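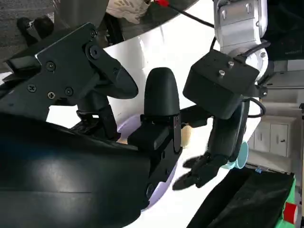
hjmaeng
So our group is trying to write down a proper pre-run check for the two-arm cell, and I'm stuck on how strict to make the fastener part. Right now our sheet just says "inspect gripper," and everybody reads that differently. My view is that it should name the parts: the four little Phillips screws across the face of the bracket, the screw in the block under the finger, and the two silver bolts on top of the wrist housing on the other arm. Plus the cable that loops out from the side of that housing, because I want a line about slack too. How do the rest of you do it? Torque driver every time, or paint marks and eyeballs?

ButkieneL
Paint marks! We went through this at Jostier two years ago (I wrote the sheet, so blame me). Every fastener on the tool gets a thin stripe of witness paint when it's torqued, and the pre-run check is just looking at the stripe with a flashlight. Line broken, you stop and log it. Torque driver only comes out at the 48-hour service. We run our cell pretty hard and it's held up great.

bc_ban
I'm going to disagree with Laimutė a little. Paint is fine on the big bolts. On tiny Phillips heads I think it's close to useless, the stripe is so short you can't tell if it moved a hair or if somebody painted it crooked. We use low-strength threadlocker on the small ones and a torque check every 48 hours, and that's in the written procedure with initials.

ButkieneL
Fair, but then do you replace the threadlocker every time you break one loose? Because in my experience that step is the first thing to go when people are in a hurry.

bc_ban
Yes, it's on the sheet. Clean, new drop, torque, initial. Does it get skipped? Sometimes, sure, I've caught it. That's a training problem though, I don't think it makes the rule bad.

mansik_g
Can I bring up the cable thing, I feel like everyone jumps on screws and forgets cables. We had 219 logged stops on the Ellberg line over one stretch and when I sorted them, cables were way ahead of fasteners. A loop hanging off the wrist is okay if you've actually moved the arm through its full range at slow speed and watched it. Our rule is: any time the program changes, somebody does the slow run with a hand on the enable switch and looks at nothing but cables. Takes 6 minutes.

hjmaeng
Ooh okay, that's useful. Do you do the slow run with both arms together or one at a time?

mansik_g
Both. One at a time tells you nothing about the arms reaching across each other, and that's where a loop gets snagged.

MalsoonB
Both here too, but one at a time FIRST. If something's wrong with the first arm I'd like to find out before the second one is in the way. Also while you're rewriting, please add a line for the work surface. Ours says anything that isn't in the setup sheet comes off the table before enable, cloth and fabric included. I know people think I'm fussy about it. Fabric and fingertips don't mix unless fabric is the job.

bc_ban
If fabric is the job you need it on the setup sheet by name, otherwise that rule gets ignored by lunch.

MalsoonB
Agreed, ours are listed by name.

ButkieneL
One more from me: put a cycle count next to the hours. Two cells with the same hours can have wildly different wear. We retired a set of fingers at 3667 cycles and the hours looked like nothing.

mansik_g
Cycles, yes. But please have the controller fill that in. The handwritten counts on our old Heo sheets were pure fantasy.

hjmaeng
Okay, here's where I am for the draft. Small screws get threadlocker and the 48-hour torque check, big bolts get paint and a look before each run. Slow run after any program change, one arm and then both. Table cleared to the setup sheet. Cycles pulled from the controller. I'm still torn on whether the operator can sign alone or needs a second person.

bc_ban
Second person for the torque check, alone for the daily look.

ButkieneL
Alone for both, or you'll get second signatures from people who never left their desk. Seen it!

hjmaeng
Ha, okay. I'll put both versions in the draft and post it when it's readable, hopefully before September.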